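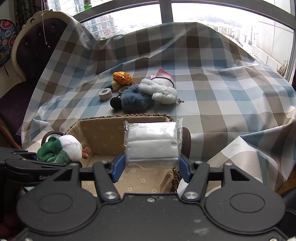
Rachid Shawky was clearing his mother's sitting room table when I arrived, a little after nine in the morning. He has been sorting other people's houses for eight years, first for a removals firm and then under his own name, Konmont, and he doesn't charge family.

"Small things take the longest," he said. "A wardrobe is one decision. A table with toys, tape and a towel on it is a whole morning, and everyone has an opinion about the toys."

His method starts with a basket. He likes woven ones with a cloth lining, because soft things don't catch on the cane, and he wants handles on both sides so it can go up the stairs in one trip. Whatever belongs in another room goes in the basket. Cotton pads go to the bathroom, plush toys to the bedroom shelf. Tape stays out until the end.

"People put the tape away first, and then they need it," he said. "I leave it on the table where I can see it."

I asked whether he keeps cotton pads in their plastic. He does, until the roll is needed. A jar looks nicer, he said, but a jar in a damp bathroom has to have a good lid, and most of them don't.

Toys are harder. In one house in Grolen he helped a couple go through 769 of them, and he remembers the figure because the husband, Koen Dekker, wrote every one in a notebook. They kept 100.

"Koen called me in September to say they'd bought more," Shawky said. "That's fine. It's their shelf."

He doesn't tell clients what to throw out. He asks where a thing lives, and if the owner can't answer, it goes back on the table for a second round. There is rarely a third. Ornaments with cords and tassels get laid flat in tissue, since the cords knot if they are dropped in with everything else. Towels are folded last and used as padding if the basket has to go in a car.

The tablecloth stays on while he works. Shawky says it protects the wood and keeps small parts from rolling. When the table is clear he takes the cloth outside, shakes it and puts it straight in the wash.

His mother called from the kitchen to ask if he had moved her chair. He said he hadn't touched it.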